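Pliltex to open furnished rental building in Granamari

GRANAMARI — Housing company Pliltex will begin leasing its Milterel building in January. The building has 27 furnished apartments, and leases start at 8 months.
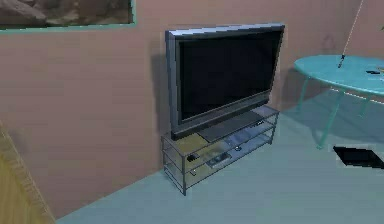
Tenants in the area have waited a long time for shorter leases, according to Munshi, who asked that pets be allowed as well. Pliltex has agreed to allow cats and small dogs.

Rent includes heat, water and trash pickup. Electricity is billed separately —
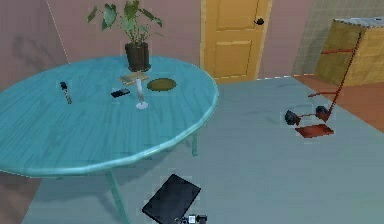 tenants set up their own account before moving in. The deposit is $700.

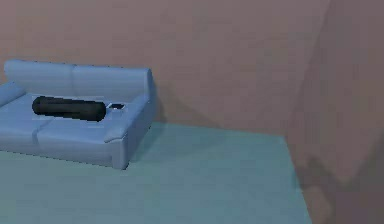
How to apply

Forms are at the leasing office, open until 6 p.m. Bring photo ID and proof of income.

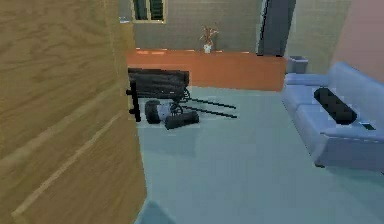
Is parking included? Parking is a separate rental, with 18 spaces behind the building.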